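Brakstead Gripper Comparison

The Brakstead Gripper Comparison is a test program in which two-finger robot grippers are tried on household objects in simulation before any hardware is bought. It was set up by the robotics group at Brakstead and uses one arm model, one controller and a shared set of kitchen scenes. Only the gripper and the camera placement change between runs. Results are published each June.

Background

Earlier work at Brakstead relied on makers' data sheets, which list finger travel and closing force but say little about how a gripper behaves near clutter. The group adopted the Trusik controller as a common base, and the first full comparison covered 14 gripper models. Each was given the same tasks and the same time limit. A scene set known as Mirnadgate was added later to bring in stone counters, curved produce and bulky tools.

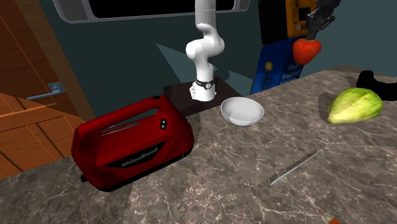 Scene layout in Mirnadgate follows a fixed set of rules. Target objects must be within reach of the arm, and at least one large item must limit the directions from which the gripper can approach. Objects that are not targets stay in place during a run and count as obstacles. A long red machine with a carrying handle serves this purpose on the stone counter, while a heart-shaped fruit held above the far edge shows the kind of object for which a grip point has to be chosen with care, being wide at the top and narrow toward the bottom. A thin serrated blade lying flat is harder for most two-finger designs, as there is little height for the fingers to close on.

Method

Each gripper completes 40 runs per object. Starting positions are drawn from a stored list so that every model meets the same conditions. A run is scored as a success if the object is lifted clear of the counter and held until the controller ends the task. Slips, contact with obstacles and failed approaches are logged separately.

Two camera views are compared. The fixed view covers the arm and the counter together. The wrist view looks past the fingertips toward the target, and is used to judge how well the fingers line up before they close. The first edition of the program recorded 3000 runs with the fixed view and 2000 with the wrist view. 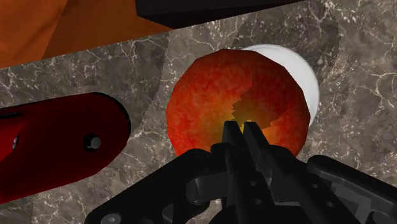 Marietjie Fourie has argued that the wrist view is given too much credit. In her reading of the results, the fingers hide the lower part of the target at the moment when the controller most needs to see it, and a second camera set to one side would be worth more than a sharper one in the same place. She also asked that approach failures be reported by view, a change adopted in the next edition.

Results

Grippers with narrow fingertips did best in crowded layouts, and those with broad pads held round fruit more steadily once lifted. The Pasichnyk linkage gripper ranked highest overall in the first edition, although it lost points on flat objects. No model led in every category.

Limitations

Contact in simulation is simplified. Skin texture, bruising and small shifts in weight are not modeled, and the rankings are not offered as a forecast of performance on physical equipment.

See also

Trusik controller
Mirnadgate scene set
Parallel gripper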